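How to Read a Money Market Fund Fact Sheet

I love a good fact sheet! Two pages, and you can learn more about a fund than from an hour of ads. Grab one and follow along. I'm using the October sheet for the Kelonach Cash Fund.

Step 1. Find the yield and check whether it's gross or net. Net is what reaches you after the management fee. If the sheet only shows gross, subtract the fee yourself before you compare it with anything else.

Step 2. Look for the weighted average maturity. Kelonach lists 34 days, so its holdings come due quickly and the yield will follow interest rates pretty closely – up or down.
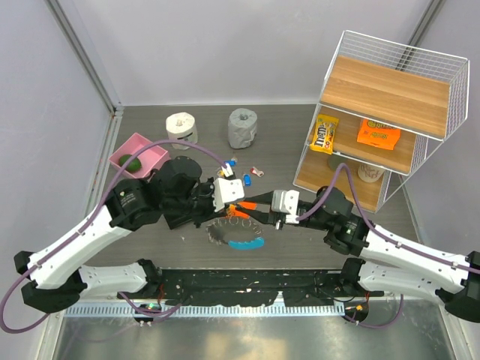
Two robot arms at a gray work surface.

Step 3. Go to the holdings table. Bank deposits and treasury bills are easy to look up. Company notes deserve more time (this is the fun part!), so search each issuer by name and read its latest accounts.

Step 4. Check the withdrawal terms. Kelonach pays out in 2 working days, with a minimum balance of $40.

Step 5. Find the regulator's license number and look it up on the regulator's own website – don't click through from the fund's page.

Try it with a second fund, side by side. I did mine with the Bemer sheet before moving $4,000, and the fee line alone was worth the read!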